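Gripper closes on the cup before the arm has finished moving. Planner or driver problem?

Posted in Manipulation and Control
Asked by tolgay_m

Hello all. I work on the software of a two-arm table cell, black arms with parallel grippers, one on each side of a white table. The job is simple clearing of the table: a paper cup, a ball of paper, a foil tray. The arms have to put all of it in the blue tray on the left side.

My difficulty is with the cup. The right arm goes to the pre-grasp pose beside the rim, and then the close command must come when the arm has stopped. In many runs the close command is executed too early, when the wrist is still moving in. Then the cup is pushed before it is held, and sometimes it falls. The ball of paper gives no trouble, I suppose because it does not mind being pushed.

What I have checked already:

The planner (we use Fidgate) gives a correct trajectory, I replayed it in simulation and the last point is where I want it.
The gripper driver is our own, written in April. It accepts the command and returns at once, it does not wait.
The head camera runs at its normal rate and the cup pose is stable when the arm is away. When the gripper is near the cup, the pose begins to jump.

I attach two views from the head camera. In one the right gripper is just beside the cup, in the other its fingers are at the rim.
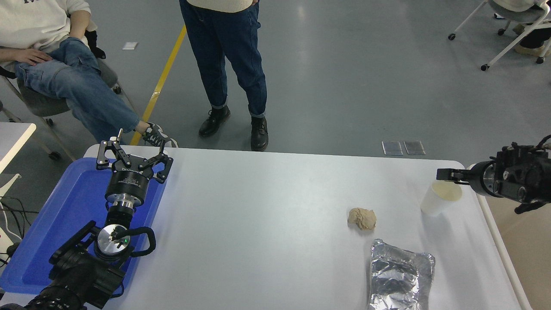
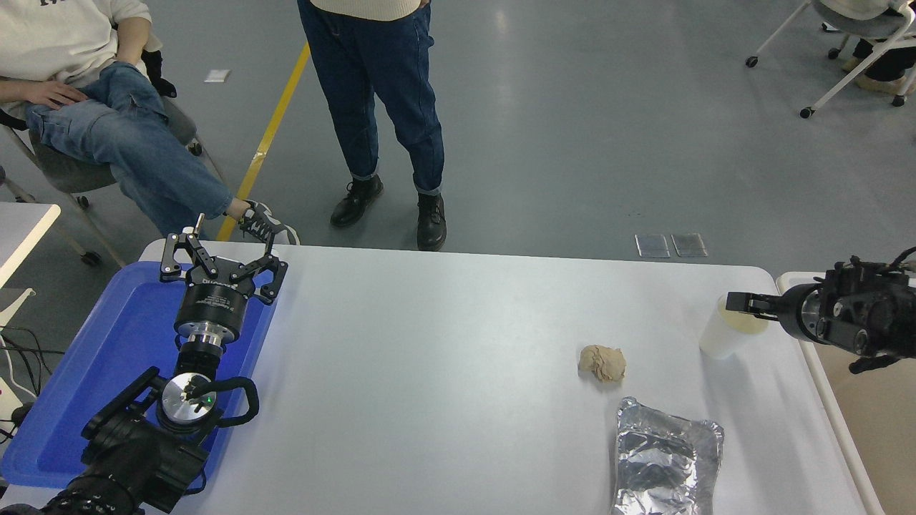
Robot Software Help, Issue 11, page 3

The left arm is waiting in both, with the fingers open. It has no task until the cup is done, so I think we can exclude it.

My question is where the waiting should be done. Should the planner report that the motion is finished, or should the gripper driver look at the joint speeds itself? I tried a fixed pause of 100 ms before the close command and it became better, but I do not like this solution and it does not help when the arm moves slowly. Thank you in advance for any advice.

Miklós Vincze
May 30, 2022

I had almost the same behaviour with Fidgate and my own gripper node, so I can tell you what it was in my case. Maybe it is the same in yours.

The planner reports "done" when it has sent the last point of the trajectory. It does not report that the arm has reached this point. Between these two moments there is the delay of the controller, and it is longer when the arm is stretched out. Your task executor hears "done" and sends the close command, and the driver obeys immediately. Every part does what it was written for, but the sequence is wrong.

I would not put the check in the gripper driver. The driver should know only about the gripper. If it begins to read the joints of the arm, you will have a problem on the day when you change one of the two. Put a small step in the executor, between "move" and "close". It reads the measured joint positions and speeds, and it continues only when all the speeds are under a limit for several readings one after another, and the position error is also small. Please take the measured values and not the commanded ones, I lost 2 days with this mistake. Give the step a timeout too, and when the timeout comes, let the arm go back to the pre-grasp pose. Do not close the gripper after a timeout.

The second matter is the cup pose. You write that it jumps when the gripper comes near. The fingers are dark and the cup is white, and as soon as a finger covers a part of the rim, the fitted circle moves to the side. If your executor still accepts new poses at this moment, it can send a small correction and the wrist starts to move again, exactly when you want to close. Freeze the pose when you reach the pre-grasp point. For a cup that stands still on a table, this is good enough.

Look also at the foil. It is very shiny and it lies near the front edge, where in your views it runs out at the bottom. My depth values on foil were bad, with holes in them, and the segmentation sometimes joined the foil and the table into one object. It does not explain your cup, but you will meet it when you come to this item. I used only the colour picture for the foil and took the height from the table plane.

resico_user

just increase the pause to half a second, works for us

tolgay_m

Thank you, Miklós. I made the step in the executor as you described and I logged the joint speeds. You were right about "done", it came while the wrist still had a clear speed. I have also frozen the pose. The cup was held correctly in all the runs I made after this, but it was only one afternoon, so I will leave this open until I have tested with the cup in other positions.

For the foil I will write a separate post, the segmentation is indeed not good there.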